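Masson Cell Starter Kit: Six Months on Our Packing Prep Line

I've been meaning to write this one up for ages, mostly because when we were shopping for an arm all I could find were reviews by people who'd had the thing for a weekend. We've had ours since June! So, some background first. I run the prep area at a small shop in Dindstead that gets display goods ready to ship, mainly sample tiles and countertop pieces, and a big part of the day is foam. Corner blocks, spacer blocks, blocks between blocks. If you've never spent a shift placing white foam blocks, picture doing a very boring jigsaw puzzle for eight hours with your shoulders up around your ears.

The owners bought the Masson kit through a reseller called Prudura. You get the arm mount, the gripper adapter, the stop and safety wiring, and a license for Cosia, the software you use to teach it moves. The arm itself we bought separately, and I'm only reviewing the kit and what living with it has been like.

Setting it up

Prudura told us to plan on a day. It took 3, and I'd budget for that if your floor is anything like ours (old, sloped, full of surprises). The base plate bolts down onto aluminum extrusion and that part was great, everything lined up first try. The cables were what ate the time. The clips in the box are too few and too stiff, and I ended up buying a bag of soft ties out of petty cash. If Masson reads reviews, please, more clips.

Cosia is friendlier than I was scared it would be. You move the arm by hand to where you want it, save the spot, name the spot, and string the spots together. I'm not a computer person and I had a pick and place going before lunch on my second try. The naming screen only shows 18 characters though, so we have a whole family of positions called things like "left corner block u" and you have to guess which one you're in. Drives me up the wall.

What it's like to work next to

Okay, this is what I wanted to read about when we were shopping and couldn't find. When the boxes showed up, people were worried. Of course they were! We had a meeting, and the owners said no hours would be cut, and so far none have been. But the jobs did change, and I think it's fair to say not everybody likes how.

The good: wrists. Two of us used to wear braces by the end of the week and neither of us does now. The arm does the repeat placing and we do the checking, the odd shapes, the customer rush stuff. I also get to fix problems instead of causing them at four in the afternoon when my brain has gone home.

The less good: it's lonelier. We used to stand around a table and gab while we placed foam, and now one person minds the arm and everybody else is spread out. The pace isn't yours anymore either. You can tell it to slow down, sure, but there's a feeling that you're holding it up, and our newer folks felt that a lot. We now swap the minding job every 35 minutes, which helped more than any setting in the software.

Pay was the other sore spot. Teaching the arm new moves is a skill, and it took two months of asking before that showed up in anyone's check. If you're a manager reading this, sort it out before the crate arrives.

The gripper end

The adapter is my favorite piece of the whole kit. Swapping fingers is quick, it's stayed tight, and the green light on the gripper body is easy to spot from across the table, so I'm not walking over every five minutes to check on it. Foam is a tricky thing to hold because it squashes, and we spent a good while fiddling with the grip force in Cosia. Too much and you get dented blocks, too little and they slide. Once we'd saved a number we liked I stopped thinking about it.
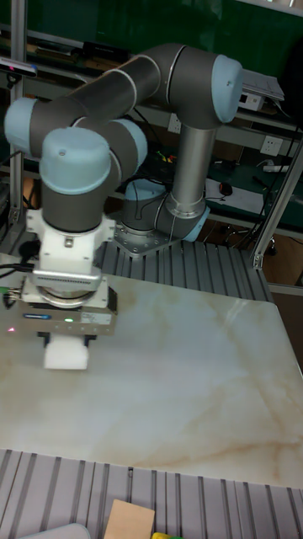

Would I buy it again?

Yes, with a longer list of questions for Prudura. I'd ask for a second training session, as ours covered the basics and then the trainer was out the door. I'd ask for the printed manual too (it costs extra, which is silly) and keep it near the bench for whoever's minding.

Four stars out of five from me. One star off for the clips and the naming screen, and I'll happily add it back if they fix the naming screen.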